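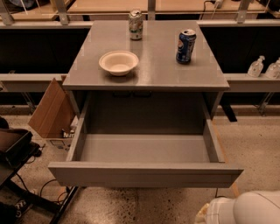
Drindunby, le 29 juin 2023

Temps de lecture : 3 min

Séance sur le rangement d'un petit meuble. Avant de remplir un tiroir, on l'ouvre jusqu'au bout et on regarde le fond — il doit être vide. Le bol et les deux canettes restent sur le plateau pendant ce contrôle.

Ensuite on note la place choisie pour chaque objet. Une canette déformée se met à part.

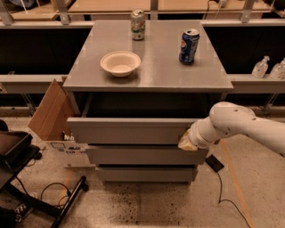

Meuble à trois tiroirs, celui du haut ouvert.

Pour septembre : relire la fiche de Lenuța Buzatu.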